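Director's diary, 2022-08-24

The reading room at Mandulora closed to visitors at noon so that the move of the parish registers could begin. The first trolleys left the east store shortly afterwards and the last of the day was received in the annexe before the doors were locked. I record the work here in some detail, as the trustees have asked for an account that can be kept with the papers of the move itself.

The registers had been in the east store for longer than any present member of staff has been employed. They were shelved upright, tightly, on metal racking that was bought for office files, and the larger volumes had begun to lean. Several spines have split at the head where readers' assistants pulled them from the shelf by the cap. The new shelving in the annexe allows the large volumes to lie flat, no more than 3 deep, and I am satisfied that this alone justifies the expense.

Marek Malý took charge of the packing. He had asked that each volume be wrapped in plain paper, tied with cotton tape and given a numbered slip before it left its shelf, and this was done for 122 volumes by the close of the day. The whole series runs to about 500, and the remainder will follow as boxes become available. The contractor, Wetell, supplied fewer boxes than were ordered. I have written to the firm and asked for a delivery date in place of the assurances given by telephone.

Alžběta Kolář checked the slips against the old shelf list as the trolleys arrived. The list was typed by at least two hands and does not agree with itself. Four volumes described as burials proved to be baptisms, and one baptism register had been bound back to front at some point, with the earliest entries at the end. She has noted each case in pencil on the list and will not alter the printed catalogue until the series has been seen in full. I support this. We have suffered before from corrections made in haste, and the Urkuvau maps still carry two sets of numbers as a result.

A register that could not be found last winter came to light behind the bottom shelf of the third bay, where it had slipped down against the wall. It is the marriage register for the upper villages and was reported missing in December, when a reader had travelled some distance to consult it. The boards are scuffed and there is old damp staining to the final gathering, but the writing is clear throughout. A letter will go to the reader tomorrow with our apologies and the offer of an appointment at a time of their choosing.

The temperature in the annexe was steady. The humidity stood a little higher than I would wish in the afternoon, which I put down to the outer door being held open for the trolleys. Staff have been asked to close it between loads, even where this slows the work. The small blind on the west window does not reach the sill — a matter raised with the builders twice already — and a sheet of brown paper has been fixed over the gap for the time being.

There was some discussion at tea about the order in which the registers should be shelved. Marek favours the present arrangement by parish, which readers know. Alžběta would prefer to arrange by size, with a finding list at the desk, and points out that nearly a third of the shelf space is lost when small and large volumes stand together. Both positions have merit. I have decided in favour of the parish order for the bound registers and of size for the loose duplicates, which are seldom asked for. The decision may be looked at again when the duplicates have been measured.

The Myung bequest was not touched. It remains in its original trunks in the lower corridor, and I have instructed that nothing be placed on top of them. The key to the second trunk has still not been traced. I am unwilling to have the lock forced while there is any prospect of the family finding it, and a further enquiry has been sent to their solicitor.

Two requests for copies were received by post and have been held over. Callers were informed of the closure by the notice at the gate, which had been up for a fortnight, though one gentleman came from the station without having seen it and was shown the printed indexes in the hall. He was courteous about the matter and left an order for a transcript.

Packing resumes in the morning with the fourth bay. The cotton tape is running low, and a further supply has been requested from the stationer. I locked the east store myself and returned the key to the office safe.

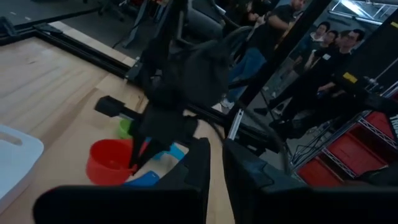 May readers consult the parish registers while the move is under way?

Registers that have not yet been packed cannot be produced, and those already in the annexe will become available once the whole series has been checked. The printed indexes may be used in the hall, and requests for copies are accepted by post and dealt with in order of receipt.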